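Household Notes: Setting Out on a Folding Table

Ásdís Hafstein

Several readers wrote in after the July item on storing steel dishes, mostly to ask about the other end of the process: how to lay a place on a folding table that also serves as a desk, an ironing surface and somewhere to open the mail. The procedure below is the one used in the Farquharson flats, where one table does all of this and no dining room exists. It covers one place setting of five pieces. For more diners, repeat it along the next free edge.

1. Check the table

Open the legs fully and press down on each corner in turn. A folding frame that has not reached the end of its travel will feel sound in the middle and dip at a corner. If the top rocks after the legs are fully open, the floor is the usual culprit on stone or tile, and a felt pad under one foot will cure it. The Cetell pads sold in strips can be cut with kitchen scissors. Do not stack two; they creep.

Wipe the top with a damp cloth, then a dry one. Glossy tops show streaks along the direction of the last pass, so make the dry pass parallel to the front edge. Go over the edge strip as well. Crumbs collect where the strip meets the top, and a steel rim dragged across them will leave a fine scratch that no polish removes.

2. Place the plate first

The plate is the widest piece and fixes the position of everything else. Set it close to the front edge, left of center, with the whole base supported. In the July trial we left a gap of 2 inches between rim and table edge, enough to keep a sleeve from catching it. Lower the plate flat. Steel on a hard top is loud, and a plate put down on one side of its base will ring and then walk a short distance before it settles.

Phone stands and similar small items can stay at the far edge of the table during a meal, provided they are out of reach of the serving dishes. 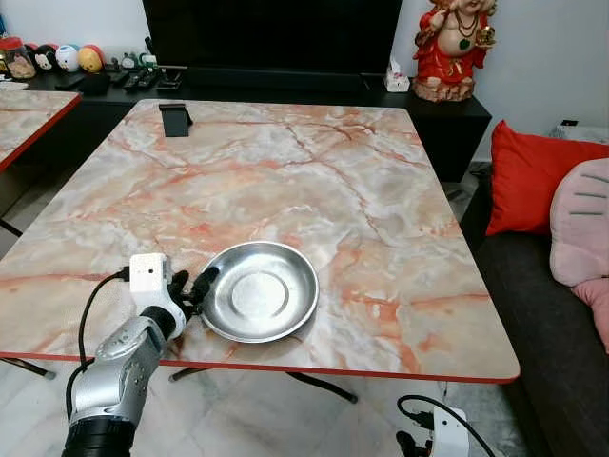 3. Add the bowl, cutlery and cup

Work from left to right. The bowl goes directly beside the plate, then the spoon, then the fork. Spoon and fork lie parallel, handles toward the diner. Some households put the fork on the left of the plate, and there is no objection to this except that on a narrow table it takes up space on both sides. Keeping the row in one direction leaves the left side free for passing dishes.

The cup stands behind the cutlery, between spoon and fork. We tested it in front as well and had 7 spills in 99 meals, against 2 in the same number with the cup set back. The cups were Westalero tumblers, light and slightly top-heavy when full — a heavier glass would probably do better in either position. 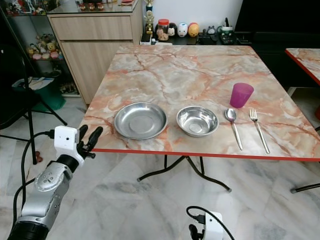
Five-piece setting: plate, bowl, spoon, fork and magenta cup.

Colored cups have one practical advantage over clear ones. Against a pale veined top a clear tumbler is hard to see from the side, particularly under a ceiling light. If the household has mixed cups, give the clear ones to adults.

4. Clearing

Reverse the order: cup, fork, spoon, bowl, plate. The cup leaves first so that nothing is lifted over it. Carry the cutlery in the bowl and the bowl on the plate if the walk to the sink is short. The flat base of a shallow steel plate gives the bowl a fair footing, but a polished one is slippery when greasy, and two trips are safer than one.

The plate is also the piece most often left behind. On a reflective surface it is easily overlooked from across the room, and a folding table closed with a plate still on it will send the plate to the floor. Look over the top before touching the legs.
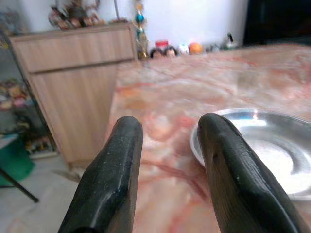 5. Care of the top

Patterned tops of this kind hide light stains well and rings badly. Blot spills at once and keep hot pans off the surface altogether. Nerkutska trivets with the cork base have given no trouble here in 8 months of daily use; the silicone version left a dull patch that took an hour to buff out. Avoid scouring powder and anything with bleach near the colored edge strip.

Corrections to the felt pad advice are welcome, particularly from anyone with a stone floor.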